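PLOLLSTEAD, 2023-01-11 – Ask anyone who has ever cleared up after a family supper whether they would hand the job to a machine, and most will say yes before you have finished the question. Whether a machine is ready to take it on is a harder matter, and it is the one that Sirico and its research partner Coutinho have spent the past months trying to answer fairly. Today the two are sharing the first results of Jollasico, their joint study of everyday table chores.

The study keeps to the small jobs people do without thinking: laying a place, picking up a spoon, moving a bowl, putting a cup back where it belongs. All of the work is done at the Sirico workspace in Plollstead, on an ordinary wooden table with the kind of tableware you might have in your own cupboard.
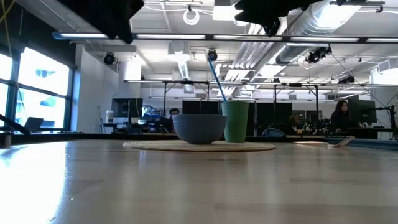

A bowl and a cup with a straw share a woven placemat at the Sirico workspace.

So, can machines do the chores yet? Some of them, some of the time. Over the course of the study the team logged 1243 attempts. Bowls and cups went well, and on the simplest task, moving a bowl from one spot to another, the robot finished the job in 94 percent of its tries. We were delighted by that, and we don't mind saying so.

Flatware has been a humbling business. Of the 1243 attempts, 418 involved a spoon, and these gave us by far the most trouble. A spoon is thin, it lies flat, it shines, and it likes to swing around when it is picked up by one end. A child of four manages it at breakfast, and we have come away with a good deal more respect for children of four.
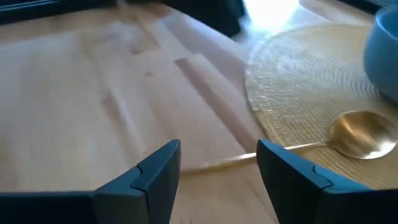 A gold-colored spoon lies across the edge of the placemat, with the gripper fingers close to its handle.

Speed is the other thing. Setting a single place took the robot roughly 31 seconds on a good run, and a person in a hurry will beat that comfortably. For a household we think that may matter less than it sounds – few of us would stand there with a stopwatch – but for a café or a canteen kitchen it matters very much, and we would not advise any business to plan its staffing around a machine like this one today. 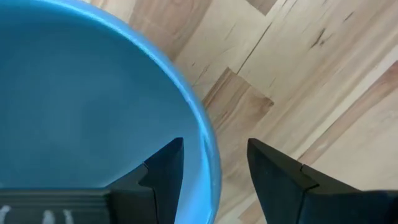 Coutinho, which looked after the scoring, asked that failed attempts be counted in full and that no run be dropped for looking clumsy. Sirico was glad to agree. People deciding whether to bring a machine into a home or onto a shop floor ought to know how often it misses as well as how often it gets things right.

The next stage of Jollasico begins in April and will take in stacking, wiping down and sorting flatware, with more time set aside for spoons. A plain-language summary of the results so far is available on request from the Sirico press office in Plollstead, which is also happy to hear from schools, care homes and small businesses with a chore they would like to see tried.

About Sirico
Sirico studies how machines handle ordinary objects in ordinary rooms. It is based in Plollstead and runs the Jollasico study together with Coutinho.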